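# Keeping cables out of the way when you work with hand-held grippers 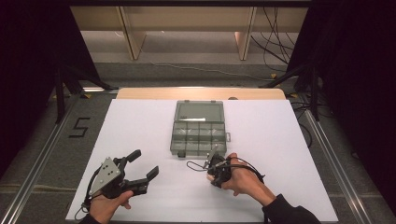 *Two grippers and a compartment box on the white board, each gripper with its own cable.*

I had a proper fright one Monday in March, and it has changed how I set up my bench, so I thought I'd write it down while it is still fresh. I was sorting small screws with a pair of grippers, quite happily, when the left one stopped closing. The jaws stayed wide open and I did what I suppose most people would do — I squeezed harder. Then it let go all at once and snapped shut on the side of my finger. Only a bruise, but a good purple one, and it was my own silly fault.

The cable had pulled half out of its socket. I'd left it in a loop on the board, my sleeve had dragged it along, and every time I reached forward it had been tugged a little further.

So, a few things I do now:

- **Stop before you squeeze.** If a jaw sticks, put the gripper down, switch off at the wall and count to five. Only then go looking for the trouble.
- **Check the slack.** Stretch your arm to the furthest place you'll need to reach. If the cable goes tight, move the whole job closer.
- **Roll your sleeves, or button the cuffs.** I do love a big floppy jumper in the cold months, but it doesn't belong near a pair of jaws.
- **Wipe the pads.** A soft, dry cloth is plenty. Mine had picked up a bit of grit, and that can't have helped.
- **Keep the lid shut on small parts.** When the gripper jumped it knocked my box over, and I was picking up screws until teatime (I counted 266 back in, and I'm still not sure that was all of them).

My neighbour Athina Athanasiadis suggested a strap over the back of the hand to hold the cable close, and I must say it's a lovely idea. Do it up so you can slide two fingers underneath — any tighter and your hand goes numb after a while.

I look over both plugs every morning now, before the kettle has boiled, and again after lunch if I'm carrying on into the afternoon.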